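The little sorting corner at Clarkley
Posted on a Wednesday, way past my bedtime

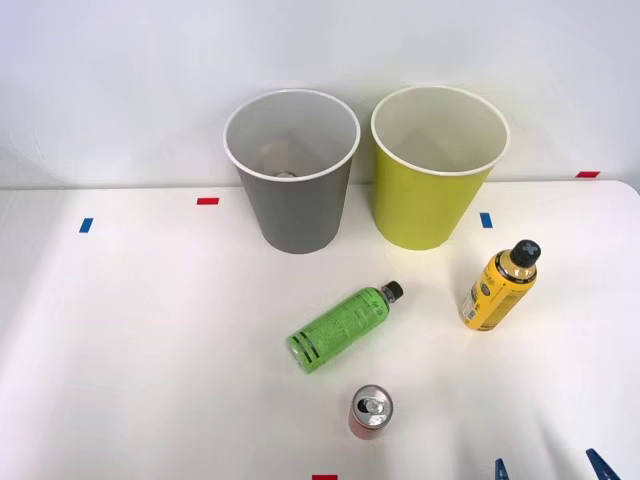
So here's our recycling corner! We've been fussing over this corner since February, and I'm a bit in love with it now (yes, it's a table, I know).

Gray bin and lime bin, side by side at the back by the wall. They look like giant paper cups with those rolled white rims, and I'd happily drink a gallon of lemonade out of the green one.

The green bottle with the black cap, lying on its side out front. I like how its label goes with the lime bin – Tarek says I'm reaching.

Red and blue tape bits on the tabletop. Montserrat wants yellow next, and I say we've got plenty going on already!

More when I get to the kitchen shelves.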